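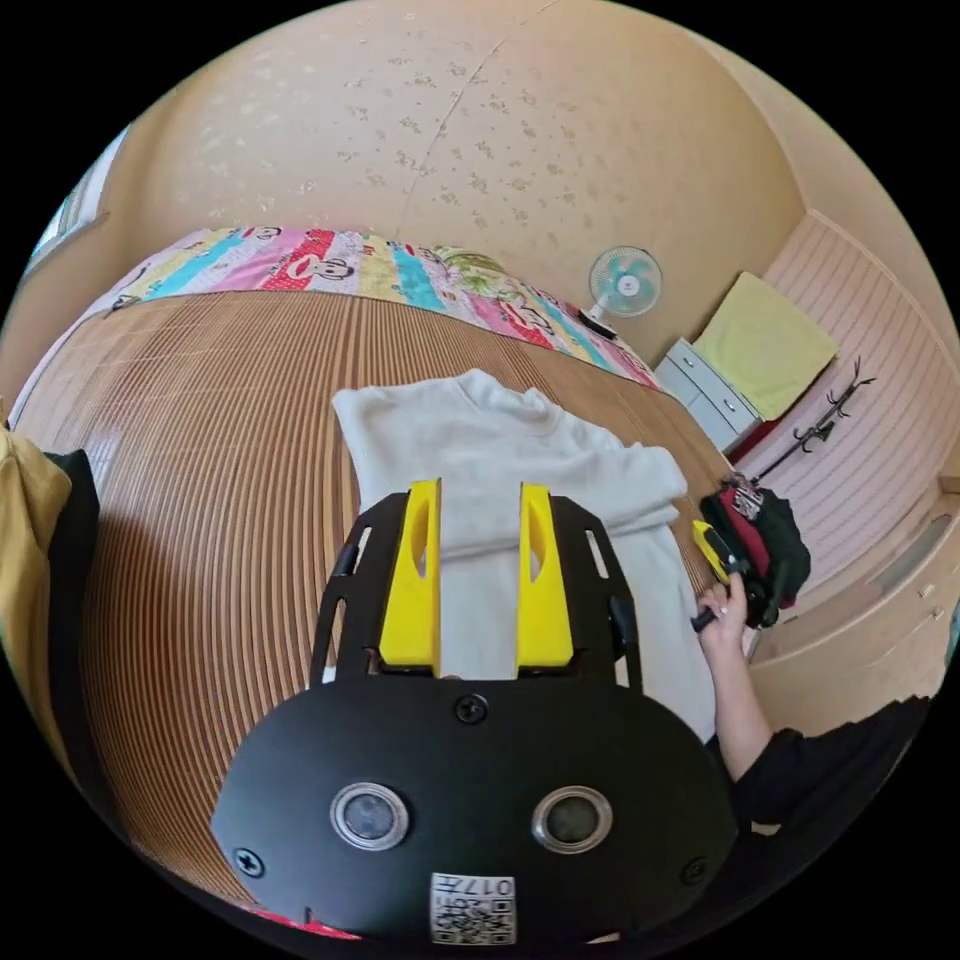
Can you run a heist session for a group that hates planning?

Sure, and I'd say it works better than running one for a group that loves it. You just have to let them plan backwards.

I've been meaning to write this up since July, when my Friday group hit the vault at Oltcombe and had the best night we've had in ages. If you've ever sat behind a DM screen while your players spend an entire evening arguing about which window to climb through, you know why I dreaded it. Our last attempt at a heist (different campaign, same people) was three hours of debate and then Kenneth kicked the front door in anyway.

So this time I stole the flashback idea that a bunch of other games use and bolted it onto fifth edition. Every player got two tokens. At any point during the job you could hand me one and say "okay, but earlier today I..." and describe something your character did to prepare. Bribed a guard, hid a rope, swapped the wine. If it sounded reasonable it just happened. If it sounded a bit much, you rolled for it, and a bad roll meant you had still done it but with a problem attached.

The problems were the best part!

Analyn plays Setach, a tiefling bard who is wanted in more towns than she's welcome in. She spent her first token to say she'd gotten herself hired as the evening's entertainment. She rolled a 3. So yes, she was hired, and so was her ex-husband, and they had to do the duets. I made up the ex-husband on the spot and he is now a recurring character because the table won't let me get rid of him. His name is Calimlim and he has a terrible mustache.

Kenneth's fighter doesn't do subtle, so I was curious what he'd spend his on. He held onto both until the very end, when the whole party was stuck on the roof with the city watch coming up the stairs, and then he slid one over and said, "Earlier today I bought a hay cart." That was it. A hay cart, parked in the alley. I didn't even ask for a roll.

A few things I'd do differently. I gave the building six rooms and they saw four of them, and that was with me nudging. Next time I'm drawing fewer rooms and putting more people in them, since the guests at the party got way more laughs than the trapped hallway I was so proud of. The trapped hallway took me an entire evening to write. Diệp's rogue went around it.

I also wish I'd been clearer about what a flashback can't do. You can't undo something that already happened at the table. We got into a small tangle when Diệp wanted to have poisoned a guard who had already stabbed him, and I said no, and then I felt mean, and then I let him have loosened the guy's belt. Pants fell down, everybody was happy. But I'd put that rule on an index card next time and read it out before we start.

Oh, and the clock! I drew a circle on paper with five slices and shaded one in whenever they made noise or wasted time. I never told them what would happen when it filled up. I hadn't decided either. It did more for the tension than any monster I've put in front of them this year, and Analyn started whispering in real life, which made the rest of us whisper too.

The thing in the vault was a dragon egg, by the way. It belongs to Grultari, who is very old and very blue and would like it back. They voted to keep it. Setach has been carrying it around in a hatbox and singing to it at night, and I have a hatching table half written with up to 20 results on it, most of them bad for the hatbox.

We pick up again after Thanksgiving. If you've got good ideas for what a baby blue dragon eats on a long sea voyage, leave them in the comments, I'm running out of fish.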